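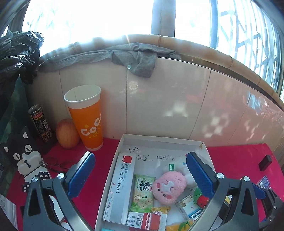

Sealant, a snack packet and two plush toys in one carton

From: Selorm Ametepe
To: Jestivcombe shared-shipping list
Subject: Re: Moving our orders to Gemlow

Abdul-Rahman wrote:

> I talked to Gemlow again and I think we should switch in August. They
> combine everything into one carton at their warehouse and bill by
> weight only. Their rep says a group our size saves $812 over a year,
> and claims get paid in 7 days. De Graaf has been fine but they're slow
> and they charge for every repack. Can people say yes or no by the
> weekend?
>
> Abdul-Rahman Aidoo

It's a no from me for now. I read the sample contract you forwarded, and the number from the rep doesn't match it.

"Weight only" is on the front page. Page four says they bill whichever is higher, actual weight or box size. Most of what we order is light and bulky, so we'd be paying for box size nearly every time. De Graaf does the same thing, but they tell you before you pay.

Where does $812 come from? I went through my own invoices from last year and the repack fees came to $64. Even if everyone else's were the same I can't get the group total anywhere near what he promised you. Did he show you his math, or just the answer? If he has a worksheet, please post it.

The claims part bothers me more. Seven days from what? The contract says from "acceptance of the claim," and I can't find anything that says how long they get to accept one. De Graaf took forever over the Clornoria order, yes, but they did pay the full $216.

I'm also not crazy about everything going in one carton. Tubes, food and soft stuff all together is fine until a tube splits — and then whose claim is it? The contract only talks about "the account holder," and that would be you, Abdul-Rahman. Are you okay with that?

I'd go along with a trial: one order through Gemlow, one through De Graaf, same month, similar contents, and we compare the final bills. I'm not signing up for a year on the word of a guy who gets paid when we sign.

Also, the weekend is too soon for a vote. Half the list hasn't seen the contract.

Selorm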